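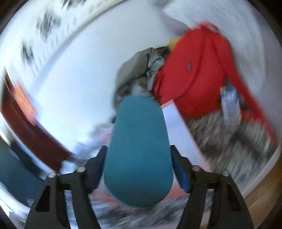 Figure 3. A teal object with a plain, rounded body, narrower at the top than at the base.

4.2 What people call the color

I said in Section 2 that I got into this whole business because of an argument over paint, and this is where the argument comes back. My sister calls anything between grass and sky "green." I call half of it blue. Neither of us has ever budged, and when I started asking strangers the same thing I found out that plenty of other families have the same fight (usually over a bathroom wall or a car).

So, the naming task. We had 504 people in the final set, all of them adults who grew up speaking English at home, and each one sat down with the Skedora chips and typed the first color word that came to mind for every chip. No list to pick from, no time limit, no going back. I wanted the messy words as well as the tidy ones, and boy, did I get them. One person typed "hospital" for three chips in a row. I kept those in the raw file but left them out of the counts, along with "ugly" and "my old couch."

The total who started was 538. The difference is made up of people who quit partway, people who gave the same word for every chip, and a handful who failed the screening plates described in Section 3. I went back and forth on that last group, as they were some of the most interesting talkers in the study, but their answers need a paper of their own and I hope somebody writes it.

Now for teal itself. I had expected a clean split, blue people on one side and green people on the other, with "teal" as a kind of polite truce in the middle. The answers were a good deal lumpier than that. Folks who used "teal" at all used it a lot, and they stretched it over chips that other folks were calling turquoise, aqua, dark green, or just plain blue. Once the word was in their hands they didn't want to put it down! Folks who never typed it got along fine without it and mostly went with blue for the darker chips and green for the lighter ones.

Darkness mattered more than I had planned for. A chip that is the same hue but a shade deeper can flip a person from one word to another, and curved things make this worse, since a rounded surface hardly ever shows you one shade at a time. Our chips were flat and evenly lit, so I can't say much about it from these numbers. Zdzisław Kaczorowski, who read an early draft and was kinder about it than he had to be, told me I should have mixed in solid objects from the start. He's right. The object in Figure 3 gets a bit darker toward its lower part, and I'd love to know how many of our namers would stick with one word for the whole thing.

The follow-up in February was smaller. We asked 101 of the same people to come back to the Travden site and do the task again, with the chips in a new order. I figured people would be steady on the edges and wobbly in the middle, and that is more or less how it went, though the wobble had a direction I can't explain. People who changed their minds tended to move toward blue. Maybe it was the winter light in that building - we did have the blinds open - or maybe people simply reach for the more common word when they're less excited about being in a study. I checked the lamps against the Bustel meter before every session and the readings were fine, so I don't think the setup is to blame, but I wouldn't bet my house on it.

One more thing before the mixed-word answers in 4.3. I had 5 coders sort the typed words into groups, and they disagreed most about hyphenated ones. Is "green-blue" a kind of blue or a kind of green? Three of them went by the last word and two went by the first, and each side thought the other was being silly. I ended up following the Nikzad rule, where the last word wins, mainly because it made the table easier to read. The counts under the other rule are in Appendix B for anybody who wants to redo the sorting.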